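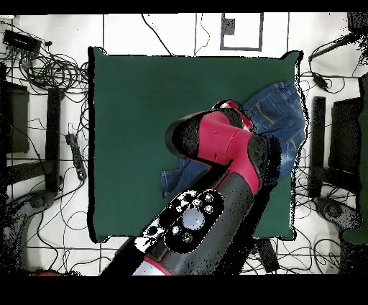

Zuvgate Student Robotics Club
Minutes of the general meeting, 19 January 2019

Share this page 5 shares | 2 comments

Present: Dwayne Montoya (chair), the members of the cloth group, the members of the line-follower group, three new members, and the secretary (taking the minutes).
Excused: the club's faculty advisor, who sent his remarks in writing.

The meeting was opened by the chair at ten past four in the workshop. The agenda was accepted with one change: the item about the key to the workshop was moved to the end.

1. Minutes of the previous meeting

The minutes of the October meeting were read and approved. One correction was asked by the line-follower group. In point 4 it was written that their robot "did not finish the track". The correct text should be that it did not finish the track in the given time. The secretary will change this.

From the list of open tasks:
- The order for new cable ties was sent and the package has arrived.
- The old battery charger was not yet returned to the school office. The task stays open.
- The page for new members is on the website, but the link to the safety rules still goes to the old version. The secretary will repair it.

2. Report of the cloth group

The cloth group is preparing for the Jundell Challenge, household category. In this task the robot must pick up one piece of clothing from a flat mat, put it down again flat, and fold it at least one time. The piece of clothing is chosen by the organizers from a list. The list has towels, T-shirts, pillowcases and jeans.

The group reported that towels are now going well. With the T-shirt the results change from day to day. The jeans are the most difficult, and most of the work since October was on them. The reasons which the group gave:

- The material is heavy and stiff. When the arm lifts one leg, the waistband pulls the other way and the jeans turn on the mat.
- The seams are thick. When the gripper closes over a seam it holds well, but beside the seam it can take only one layer, and the second layer stays behind.
- When the jeans are crumpled, the program often cannot decide what is a leg and what is the upper part. It then takes the nearest corner that it finds, and this is sometimes a pocket.

The group has recorded 300 trials with the arm guided by hand and wants to have 2000 before the competition. A member asked if so many are really necessary. The answer was that the number comes from the advisor, and that with fewer trials the program learned only the jeans which were laid in the middle of the mat. For this reason the starting position is now changed for each trial, and the jeans are sometimes thrown down without looking.

There was a longer discussion about the green mat. One member of the line-follower group asked why the mat cannot be white, like the floor, so it would be cheaper to replace. The cloth group explained that blue denim is easy to separate from green in the camera picture, and that on the white floor the light parts of the jeans were lost. The mat stays green. It was also remarked that the upper right corner of the mat is curling. The group will put a weight on it over night, and if this does not help they will tape it.

The chair asked that every person who guides the arm uses the same speed. In some recordings the movement is very fast at the end, as if the person wanted to go home. These recordings should be marked and not deleted.

Decision: The cloth group continues with jeans until the next meeting. T-shirts are tested one time per week so that the results do not become worse without notice.

3. Order and safety in the work area

The chair said that he does not want to repeat this point at each meeting, but he must. There are too many loose cables on the floor near the mat. Two members have reported that they nearly fell. The cables on the left side are the worst, and some also go under the mat.

The following was agreed:
a) Before the next recording session, all the cables are sorted. Cables which have no use are taken out and put in the gray box. The others are tied together and fixed to the floor.
b) The power strip beside the mat is moved farther away, to a place where no person needs to step over it.
c) No cable may lie under the mat. It makes a small hill, and the jeans do not lie flat there.
d) The taped rectangle on the floor stays where it is. Please do not remove the tape, also not when cleaning.
e) Only one person guides the arm. A second person stands at the emergency stop and does nothing else during this time - no phone, no notes.

The new members asked if they are allowed to guide the arm. They may do it after they have read the safety rules, signed them, and watched one full session. The chair will show them the buttons on the cuff himself. He reminded everybody that the arm must be brought back to its rest position before it is switched off. It should not be left over the mat.

4. Report of the line-follower group

The line-follower group has changed the front wheel and the robot does not slip in the curves anymore. The sensors are still sensitive to the light from the window. With the curtain closed the robot finishes the track, with the curtain open it leaves the line at the second curve. The group will build a small cover of black cardboard.

The group would like to use the workshop for one more afternoon. This is in conflict with the recording sessions of the cloth group, because both need the floor. After some discussion it was decided that the line-follower group uses the hallway for the long track, and gets the workshop in the first hour. The chair will ask the school for permission for the hallway.

5. Money

The club has received the support from the Kuldale Foundation. It is enough for the entry fee in Jundell and for the travel, if we go by train and not by bus company. The member fee stays at 40 dollars for the year. Two members have not paid yet and were reminded in private.

Requests for buying:
- Spare finger pads for the gripper. The old ones are smooth from the denim. Approved.
- One more pair of jeans, used, in another size. Approved, but from the second-hand store.
- A second camera. Not approved for now. The advisor wrote that the group should first use all the data from the first camera, and the meeting agreed with him. One member voted against and wishes this to be written in the minutes.

6. Visit to Zamora High School

The robotics club of Zamora High School has invited us to show our work to their younger students. The big arm cannot travel, so the cloth group will bring a short video and the line-follower group will bring their robot and a piece of the track. The video should be not longer than five minutes and should also show trials which failed. The chair thinks that the younger students learn more from it, and it is also more fun to watch.

Two of the new members offered to help with the video. The secretary thanks them. The text for the video must be ready one week before the visit, so that the advisor can read it.

7. Key to the workshop

The key was two times not at its place. From now on, the person who takes it writes the name and the hour in the notebook beside the door. It was proposed to make a second key. The school has to decide this, and the chair will write to the office.

8. Other points

- A member found a USB stick under the table. It contains holiday photos and can be picked up from the secretary.
- The club shirts will be the same color as last year. There was a proposal for orange, which received three votes and was not accepted.
- Food is allowed at the tables by the door, but not near the arm.

Tasks until the next meeting

Cloth group: sort the cables, move the power strip, repair the corner of the mat, continue the trials with jeans, buy the second pair.
Line-follower group: sensor cover, list of parts for the visit.
Dwayne Montoya: letter to the office about hallway and key, introduction for the new members, return of the battery charger.
Secretary: correction of the October minutes, link to the safety rules, order of the finger pads.

The date of the next meeting will be sent by e-mail. The meeting was closed at twenty to six.

Minutes written by the secretary, checked by the chair. Corrections please in writing before the next meeting.

2 comments

This website uses cookies to remember your settings. By continuing to use the site you accept our cookie policy. OK

Get club news by e-mail. Enter your address to subscribe to the newsletter.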